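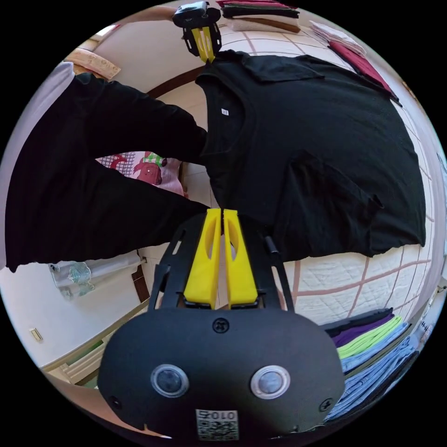 Section 2: Setting up your Enau garment steamer

Welcome back, and well done for getting through the unpacking! This part takes you from an empty water tank to your first puff of steam. Please read it all the way through once before you plug anything in — it saves a good deal of walking back and forth to the kitchen tap.

Before you start
Stand the base on a hard, level floor. The steamer draws 2000 watts when it is heating, so give it a wall socket of its own and leave the extension lead in the cupboard.

Filling and heating
1. Check that the plug is out of the socket and the dial is at Off.
2. Lift the tank straight up by its handle, turn it over and unscrew the cap.
3. Fill with cold tap water as far as the upper line. If your kettle furs up quickly, use half tap water and half distilled.
4. Screw the cap back on, turn the tank upright and lower it gently until you feel it settle.
5. Push the hose on to the base and twist it to the right until it clicks.
6. Hang the steam head on its hook, plug in, and turn the dial to 1. The green light comes on when the steamer is ready.

Note: The first tankful may smell a little of new rubber. Let it steam away into the room for 13 minutes, with a window open if you can, before you go near your favourite blouse.

Caution: Never steam a garment while someone is wearing it, however late you are for the wedding.

Dark cottons and knits
Turn dark clothes inside out and keep the head moving slowly downwards. Do the collar first, then the shoulders, and leave the sleeves for last. Setting 1 is plenty for a thin jersey; setting 2 suits heavier cloth. Let everything hang until it is quite cool before you fold it.

Putting it away
Turn the dial to Off, unplug, and wait 26 minutes. Empty the tank into the sink and store it with the cap off — a closed tank goes stale surprisingly fast. Descaling is covered in Section 5.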